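Speaker notes – "The Junk Drawer Talk," Hulness library meeting room, 6 April 2024

Slide 1. Say hi, wait for the stragglers, get the water bottle off the laptop this time.

So I'm the one who writes the small-stuff column in the Trenon newsletter. Last February I emptied my kitchen drawer onto the counter and it took me until bedtime to put it all back. Ask for hands: who has a drawer like that? (Everybody. It's always everybody.)

Slide 2. Rubber bands! I love them and I never know where they are. They come home on the broccoli, on the mail, on the asparagus, and they go on doorknobs. I had them on 6 doorknobs at one point. Pause for the groan.

My rule is one bin, low sides, bright color, and it stays where the bands get used. Lids are the enemy – if I have to open something, the band goes on the doorknob. Go slow here, people like to write this part down.

Slides 3 to 5. Click through, let them look.

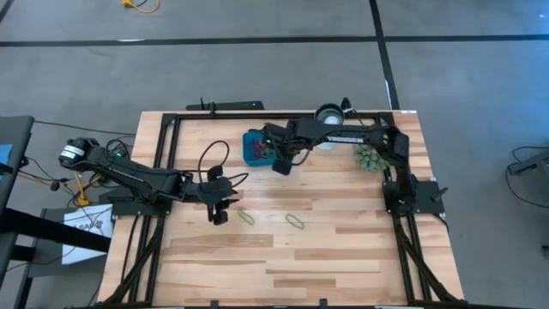
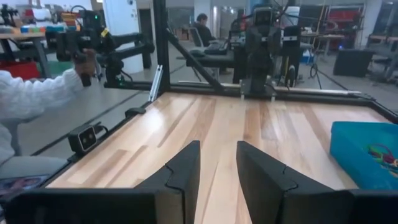
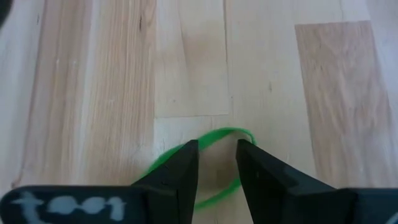 Green bands on the wood in the first slide, the turquoise bin with its tangle in the second, one green band up close in the third.

Talk about color for a minute. A green band on pale wood jumps right out at you, and a tan one just melts away, so I quit buying the tan ones. Same goes for the bin. Mine at home was beige for years and I kept setting the mail on it!

Then the tangle question, because somebody will ask. No, I don't sort by color. I tried it once with a bag of 100 and gave up before the coffee was done. Let them tangle, they come apart fine with one good shake.

Slide 6. What to toss: anything cracked, anything sticky, anything that snaps when you give it a little tug. Do the tug demo (hold it AWAY from the front row).

Slide 7. Hair ties get their own dish in the bathroom. If we're running long, skip this one and go straight to questions.

Handouts are on the chair by the door, 70 copies. Mention the twist tie talk at Becerra and pass the sign-up sheet before people start putting coats on.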